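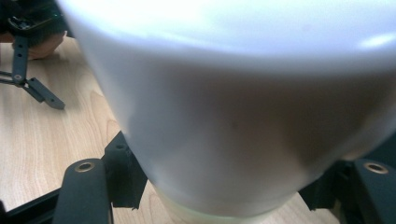 White cup, seen close up

Home Reviews Furniture Contact
Search this site Enter keyword

Flurnberg table: review
2024-09-24

The Flurnberg was assessed for use in staff dining rooms. It has a pale wooden top with a smooth finish, and is supplied by Briltonel at 587 euros, delivery included. Assembly instructions are clear - the bolts are numbered.

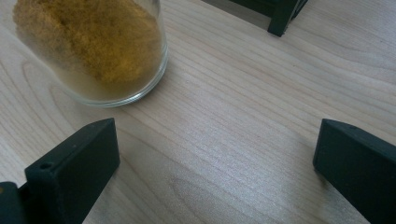 Photograph: Lalit Rajput

Ground spices are a fair trial for any light surface. Turmeric left overnight on the underside produced a faint mark, which faded after two washes with mild soap. The grain is lively, and purchasers wanting a plain top should view one first. 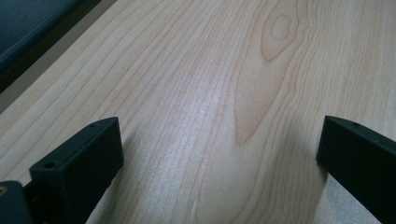 Brijesh Garg writes that his own has been in daily use from January and that the legs need tightening every few weeks.

Recommended, with coasters.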